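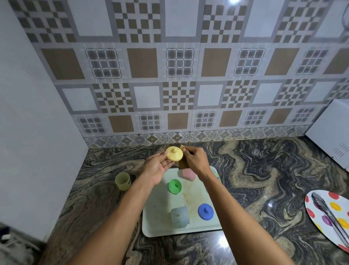
Lid in one hand, mystery brown flat thing in the other, white tray waiting on the counter.

Small Jobs: The Lid Amnesty

2 minute read

I have put this one off since spring, and I'm only writing it now because November is when I start baking for other people, and baking for other people means containers, and containers mean lids. So many lids! I opened the cupboard next to the stove to get out one measly tub for some ginger cookies and had to push the door closed again with my knee.

So I gave myself an evening. No shopping for organizers, no labels, just everything out on the granite and a tray to sort into. I used to do this kind of thing straight on the counter, but if your stone is as swirly as mine (black, brown, beige, gray, the works) you will lose small things on it while looking right at them. I once spent ten minutes hunting for a brown rubber jar ring that was lying next to my elbow. A plain white plastic tray fixes that. Mine has a bit of a rim, so nothing rolls off toward the sink either, and when I get called away I can pick up the whole mess and park it on top of the fridge.

My method, if you can call it that, goes like this. Pick up one lid. Go find what it belongs to. If you find it, put the two of them together and set them at the back of the counter as a couple. If you don't, it goes in the tray and you pick up the next one. I know a lot of people start with the containers and look for lids, and I did it that way for years, but a container without a lid is still a bowl. You can put grapes in it. A lid without a container is just taking up room, so I would rather meet those first.

The pale yellow round one with the little knob on top has been with me through at least two kitchens and I've always been fond of it. I'd love to tell you I know what it goes to. My best guess is a sugar pot from Fosska, the homewares place in Lusitz where my aunt bought everything she ever gave us as a wedding present, but the pot I was thinking of takes a bigger lid. I tried it on the butter crock, too, and on the small Matoušek bowl we use for olives, where it almost sat flat and then tipped in sideways with a clunk. I'm keeping it. It covers a mug of tea very nicely while you answer the door.

Then there are the flat odds and ends that live down among the lids, and these were what really surprised me. Bits of packing, a coaster that had lost its cork, corners of old boxes I'd obviously slid between dishes to stop them scratching. I had a nice little heap by the end. The scratching is a real thing, by the way, so I did put a few pieces back, but only between the dishes that need it, and the rest went out with the paper.

For the plastic tubs I went a bit stricter. Any lid that had warped so badly it rocked on the counter was out. Any lid with a split corner was out. I had a whole set of Plastilach tubs, the kind that stack inside each other, and seven lids for them, which sounds terrific until you find that only two of the tubs are still around. (I blame potlucks. I send soup to people and I never ask for the tub back, and I'm not going to start.) I kept four lids in case the soup tubs wander home and let the others go.

Putting it all back took hardly any time. Round lids stand on edge in an old loaf pan, square ones in a shoebox with the end cut off, and tubs are nested by size on the shelf above. The loaf pan was Anoma Selvanayagam's idea from last winter's newsletter and I should have listened then — it's just the right width, and you can flick through them like records. While the counter was bare I also wiped down the backsplash, all those checkerboard tiles and the flowery little border strip along the bottom, where the grease likes to settle and where I like to pretend it doesn't.

The cookies, since a couple of you asked last time, are the ones with 500 grams of flour and far too much ginger. Recipe next issue if I remember to write it down while I'm making them.

— Mireille Kassab

Comments

Anoma S.: Vindicated at last! A bread pan also works for the foil and parchment boxes if you have a second one.

Bettyjo: I have a yellow lid like that with no pot. Maybe we should all bring our orphans to the spring swap and see who pairs up.

R. in the blue house: I think I have one of your soup tubs. Sorry. It was very good soup.

Mireille: Keep it, but I'm mailing you the lid!

More Small Jobs
The drawer with the batteries in it
How many dish towels is too many
Getting candle wax off a tablecloth
Spices: what I kept and what smelled like dust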